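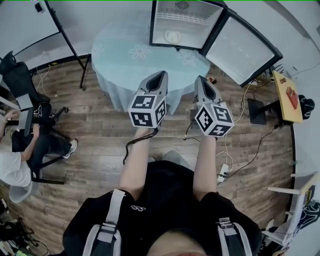 How to Lay Up a Flat Fiberglass Panel for Test Strips

Updated 16 September 2020

Every fall we get a new group of students who need a flat fiberglass panel they can cut into strips for bending or vibration tests, and every fall a good number of those first panels come out with dry corners, wavy edges and a pocket of air right in the middle. Mine certainly did, and I still have one of them propping up a shelf! So this is the long version of the instructions, the one I wish I'd had taped to the wall. It covers a plain hand layup on a flat plate with room-temperature epoxy. If you have a vacuum pump, you can bag the same stack at the end, and I'll say a word about that further down, but please try at least one panel without it. Your hands learn a lot.

What you'll need

A flat plate, bigger than your panel on every side. Tempered glass is lovely if you have a piece, and smooth aluminum works too.
A second flat plate for the top.
Paste wax or another release agent.
Plain-weave glass cloth. We use Varka 1808, and the rest of this page assumes it, but any light, balanced cloth will do.
Laminating epoxy and its matching hardener. Ours is the slow Bodnár one.
Peel ply and release film, cut a bit larger than the panel.
A metal laminating roller. The narrow Grolluler with the grooved barrel is my favorite, and it does come apart for cleaning, whatever the packet seems to suggest.
A plastic spreader, mixing cups, stir sticks, a scale, sharp scissors and a marker.
Nitrile gloves (more pairs than you think), safety glasses, long sleeves and an apron.

Work somewhere with good moving air, and read the safety sheets for your resin and hardener before you open anything. Some people become sensitive to epoxy after years of handling it without any trouble, and once that happens it doesn't go away, so keep it off your skin from the very first day.

Step 1. Get the plate ready

Scrape off anything left from the last panel with a plastic scraper. Wipe the plate with solvent and a clean cloth, let it dry, and then run your bare fingertips over it slowly, before the gloves go on. You'll feel specks you can't see. A single crumb of old resin will print itself into the bottom ply and give you a weak spot in exactly the strip you cared about.

Wax the plate, let it haze, buff it, and do it all over again. I like several coats on a new plate and 2 on one that has been used a lot. Go right out to the edges, where resin always runs. Do the underside of the top plate as well. People forget the top plate, and then there is a sad afternoon with wedges.

Step 2. Cut the cloth

For our strips we cut 8 plies. Cut them all slightly larger than the finished panel, with enough extra to trim away the ragged border once it's cured.

Before you cut, find the warp direction (it runs parallel to the finished edge of the roll) and draw a small arrow on the corner of every ply, in the part you'll be trimming off. A plain weave looks nearly the same both ways, and you will not remember which way round a piece was once it has been on the floor. If your plan calls for turning some plies by 90 degrees, write the angle next to the arrow too. Then stack them in order, top ply at the bottom of the pile, so that you can simply take the next one without thinking.

Try not to drag the cloth or hang it over the table edge. It skews very easily, and a skewed ply pulls the panel into a twist as it cures. Slide a sheet of cardboard underneath and carry it flat, like a cake.

Now weigh the whole stack and write the number down. You'll want it in a minute, and again at the very end. 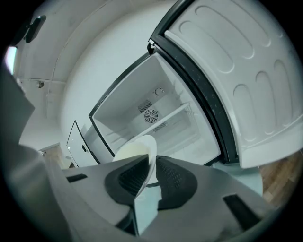 Corinne Halvett
Composites Shop Instructor, Nollness Technical Center

Step 3. Mix the resin

As a starting point for hand layup, plan on a weight of mixed resin equal to the weight of your dry cloth, plus a little for what stays in the cup and on the roller. Beginners tend to use far more than this, and a swimming-wet panel feels reassuring while you're making it, but the plies float apart and the panel comes out thick in the middle.

Use the ratio printed on your own containers, and check whether it's given by weight or by volume. These are usually different numbers! Weigh the resin first, add the hardener, and stir slowly, scraping the sides and bottom and pressing the stick into the corners. When you think you're done, pour it into a clean cup and stir a little more. The stuff clinging to the wall of the first cup is often badly mixed, and it's the main cause of those sticky patches that never go hard.

Mix small batches if you're slow, and there is no shame in being slow. Epoxy left in a deep cup heats itself up and can smoke, so pour it into a wide, shallow tray if you aren't going to use it right away. If a cup does start getting hot, take it outdoors and leave it alone until it's cold, well away from anything that burns.

Step 4. Lay the plies

Put down a thin, even film of resin on the waxed plate with the spreader. Lower the first ply onto it, one edge first, and let it drink for a moment before you touch it. You'll see the cloth go from white to clear as it wets out. Anywhere that stays white needs a dab more resin from above.

Now roll, from the center outward, with light pressure. If you lean on the roller you'll squeeze the weave out of shape and whip air into the resin, which is the opposite of what we're after. Look across the surface at a low angle toward a window or a lamp and you'll spot bubbles as little silvery dots. Chase them to the edge.

Add a thin coat, then the next ply, arrow matched to the plan, and carry on like this until the pile is gone. I say the ply number out loud as I go. It sounds silly, and I have had some looks, but I've also lost my place in the middle of a stack and had to throw out the whole thing.

Step 5. Close it up

Lay the peel ply over the last layer and smooth it down with the spreader. Put the release film on top of that, then the waxed top plate, and lower it gently from one side so that air can escape ahead of it. Set your weights evenly. If all the weight sits in one spot, you'll get a wedge-shaped panel, and a strip that's thicker at one end will give you frequency readings that send you back to your calculations for a week.

If you're using a vacuum bag, leave out the top plate. Perforated release film and breather cloth go over the peel ply, then the bag itself, sealed all the way around with tape. Bring the vacuum up slowly and listen for leaks before you walk away.

Step 6. Let it cure, and then let it cure some more

Follow the cure schedule on the label, and be generous if your shop is cool. By October ours is chilly enough in the mornings that I leave panels an extra night as a matter of course. Hard to the touch and fully cured are two different things. A panel pulled too early will bow under its own weight, and it may stay that way.

When it's ready, work a plastic wedge under one corner and go slowly around the edge. Peel off the peel ply in one long, low pull (the best moment of the whole job, if you ask me).

Step 7. Trim, weigh and mark

Wear a proper dust respirator, glasses and long sleeves to cut, and use a wet saw with a diamond blade if you can get at one. Trim the border first, then cut your strips parallel to the warp arrows. You'll be trimming away the arrows themselves, so draw a new one on the panel before the first cut.

Want to know how much resin ended up in there? Trim the panel to size, weigh it, and compare that with the dry weight of your cloth, scaled down to the same area. Write the answer in pencil on the peel-ply side of each strip, with the panel name and the date.

A few troubles and what to do about them

White, chalky patches inside: the cloth was starved there. Cut around them if you can, and give the next stack longer to soak.

Tacky surface after a full cure: almost always a mixing mistake. Extra time won't fix a bad ratio, so start again with fresh cups and check the scale.

Panel curls when it comes off the plate: look at your arrows. The stack needs to read the same from the top down as from the bottom up, and one ply turned the wrong way is enough to do it.

A dull sound when you tap with a coin: tap all over and mark where the ringing stops. A dead-sounding area can mean that two plies have parted company, and strips from there should go in a separate box, clearly labeled, away from the good ones.

Clean the roller before you clean anything else.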